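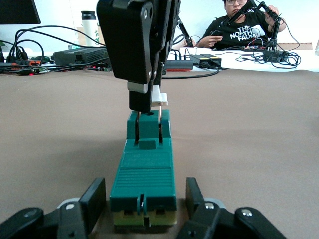 Terminal block on old light circuit gets warm, replace or leave it?

Posted in Home Electrical, 2023-07-09

Lejla Golob
We bought a house in Dumstead in March and I am slowly going through the junction boxes in the basement. One of them feeds the kitchen lights and two outlets in the hall. The wires are joined in a screw terminal strip, the old hard plastic kind, and one of the screws has a brown mark next to it. After the lights have been on for an hour the cover of the box feels slightly warm. The other boxes stay cool.

The breaker has never tripped. The lights don't flicker. I had 104 volts at one of the hall outlets when I checked with a cheap meter, and the outlets in the other rooms read higher than that. I don't know if the meter is any good.

Can I tighten the screw and forget about it, or should the whole strip come out? I have changed outlets and switches before but never anything inside a junction box.

Zlatko Vukadinović
Take it out. A brown mark next to one screw usually means that connection has been running hot for a while, and tightening it now won't fix the metal underneath. The surface gets oxidized and it will heat up again.

Turn off the breaker and test every wire in the box before you touch anything, including the ones you think belong to another circuit. In my last house one box had two circuits in it and only one of them was labeled. Cut the copper back until it is bright and strip fresh ends. If there isn't enough length left, add a short piece of the same gauge wire. Then use new connectors rated for that gauge and for the number of wires you are joining. Tug each wire when you are done.

The low reading at the outlet fits with a bad connection upstream. Borrow a better meter and check again with something plugged in, a 1000 watt heater or a hair dryer. If the voltage drops a lot when it comes on, you still have a problem somewhere.

Also look at what color the wire is once it's stripped. If it's silver all the way through and not just on the outside, it may be aluminum. Stop there and call someone, the regular connectors are not made for it.

Živko Kelmendi
had the same thing, tightened it, been fine 17 years

Annatjie Shezi
I would not go by the answer before mine. Warm with only lights on is not normal for a box like that.

One thing to add to what Zlatko wrote. Check the hall outlets too while the power is off. If the wires are pushed into the holes in the back, move them to the side screws. Mine were like that and one of them pulled right out in my hand. And if you rent out any part of the house, ask your town first, some places want a licensed electrician for this and a permit.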